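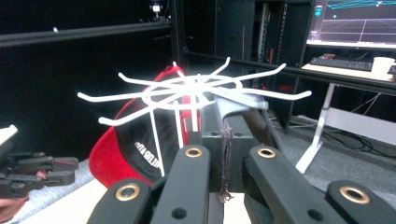
Quick one before bed. Still no decision on the couch. Went back to Grellis after work, sat on the Vik again, sat on the Nitton again, and I swear they swapped the cushions. The Nitton is 633 with delivery. The Vik is less but they want 10 weeks for it. Ten weeks!! In August, when my mom comes and needs somewhere to sit that isnt the floor.

Called Tuva Engebretsen becuase she has had hers for 4 years with two dogs. Verdict: get the darker fabric, skip the stain spray, measure the stairwell. Did not measure the stairwell. Tomorrow.

Also looked at secondhand. One in Wonamum for 500, nice arms, smells like smoke according to the ad. Points for telling people I guess.

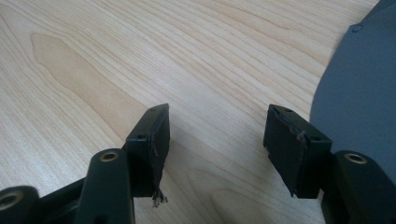
Light wood, lots of grain.

So leaning Nitton, in the green. Or the rust. Sleeping on it (on a bed, thankfully). If anyone has the rust one and has spilled coffee on it please comment, I need to know how bad. More when I've found the tape measure.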